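Player Services Bulletin: Changes to Cross-Platform Accounts in Villel

Flurilier will introduce unified player accounts for Villel with the May update. The change affects every player who owns the game on more than one platform, as well as players who joined through the Clislow storefront before the storefront closed to new customers. Players with a single account on a single platform are not required to take any action, and their saved games will remain where they are.

Under the present arrangement, progress made on a console is stored apart from progress made on a computer. A player who moves between the two must keep separate characters, separate inventories and separate friends lists. Unified accounts will replace these with one profile. Once the profile has been created, any character may be opened on any linked platform, provided that the base game is owned on that platform. 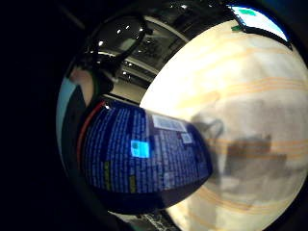

Linking will be carried out from the account page of the Flurilier website. Players will be asked to sign in to each platform in turn and to confirm that they are the owner of the account shown. The first account linked will be treated as the primary account. Its display name will be carried over to the new profile, and its language and privacy settings will apply on all platforms from that point. Players who prefer the display name of a second account should link that account first. The order cannot be changed afterward except by written request to Player Services.

Characters will be carried over in full, up to the limit of 84 character slots per profile. In the uncommon case that the combined total is greater, the player will be shown a list and asked to select which characters remain active. Those not selected will be placed in storage and may be exchanged for active characters at any time. No character will be deleted as part of the linking process.

In-game currency will be handled in two ways. Silver earned through play will be added together. Crowns bought with money will also be added together wherever the platform holder permits it. Where it does not, the crowns will stay on the platform on which they were bought and will appear as a separate balance in the shop. Duplicate cosmetic items will be converted to silver at the standard shop rate. Items from the Prendergast expansion are excluded from this conversion and will be kept as they are, including any duplicates, until the crafting changes planned for a later update have been completed.
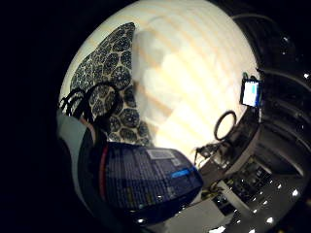 By Yatziri Zavala
Player Services, Flurilier

The account system was tested over two closed periods with 1135 invited players. Of these, 849 linked two platforms and the remainder linked three or more. Reports from the first period led to several corrections. The most frequent concerned friends lists, in which the same person could appear twice under different names. Duplicate entries are now merged when both players have completed linking. Until then both entries will be displayed, and messages sent to either one will be delivered.

A second group of reports concerned guild membership. A player whose accounts belong to different guilds will be asked to choose one during linking. The guild that is not chosen will receive a notice in its log, and any items the player has placed in its shared vault will stay in the vault. Guild leaders should note that leadership is not passed on automatically. A leader who intends to join another guild through linking must first name a successor from the roster screen. The linking page will not proceed until this has been done.

Ranked play will be closed during the changeover and will reopen at the start of the new season. The higher of a player's two ratings will be used for placement. Match histories will be combined and sorted by time, and seasonal rewards already earned on either account will be kept.

Former Clislow customers will receive a message at the email address registered with the storefront. The message contains a transfer code, which should be entered on the account page before any other platform is linked. Codes may be used once. Customers who no longer have access to the registered address may apply to Player Services with a copy of the original order confirmation. The 538 customers who took part in the earlier transfer trial have already been moved and will not receive a new code.

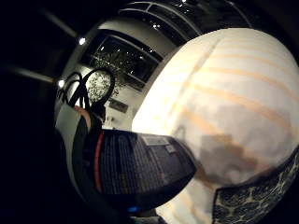 White fabric with faint stripes, a patterned piece at the lower corner.

Servers will be taken offline at 6:00 a.m. Eastern on the morning of the update and are expected to return by noon. Players are advised to leave any open dungeon before that time, as progress within an unfinished dungeon is not saved when the servers close. Auction listings will be paused for the length of the maintenance and their remaining time will be extended to match.

Player Services will not ask for a password by email or through in-game chat. Messages that do so should be reported through the support form and should not be answered. Full instructions for linking, with a list of supported platforms and regions, will be posted on the account page when the update becomes available.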